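Section 4. Running the Fruit Table at Your Open Day

Of all the stations in the Tremham visitor program, the fruit table is the one people come back to, and we hope you will enjoy setting it up as much as we do. Please read the whole section once before you begin, even if you have hosted a Dareo day before, as a few of the steps have changed for May 2026.

1. Spread the cloth over the table and smooth it with your hands. A wrinkle or two won't hurt anything.

2. Set the wide plate toward the far side, leaving plenty of open cloth in front for the people holding the grippers.

3. Put out the fruit, with some on the plate and some on the cloth. Mix your sizes! Cherries and tomatoes side by side give your guests something to talk about.

Note: Wash and dry every piece first. Juice on the finger pads makes them slippery, and they take a good while to clean.

4. Hand out the two grippers and let each person open and close theirs a few times over bare cloth before going anywhere near the fruit.

5. Begin with a tomato. Bring one fingertip to each side, close slowly until both pads touch the skin, and then lift just a little. Children tend to squeeze hard on the first try, so keep a spare tomato or two in the kitchen.

6. Once everyone is comfortable, move on to the cherries. Let your guests work out for themselves whether to go for the stem or the fruit.

Caution: Keep your free hand out from between the jaws whenever somebody else is working the handle.

Caution: Fruit that has been handled at the table should not be served afterward. Put it in the compost, please, however nice it still looks.

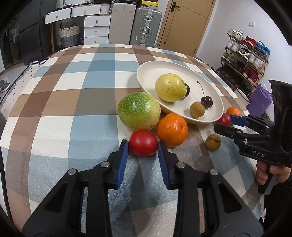 Two grippers and a shared plate of fruit
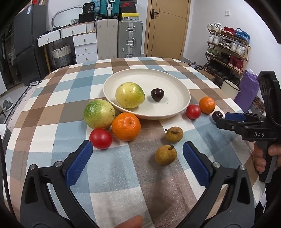 Candela Moya

7. When the last group has finished, wipe the pads with a soft damp cloth, let them air dry, and put both grippers back in the Pomard case with the jaws closed. If a pad has come loose, tell Hauke Sauerland before the next visit and he will send you a new pair.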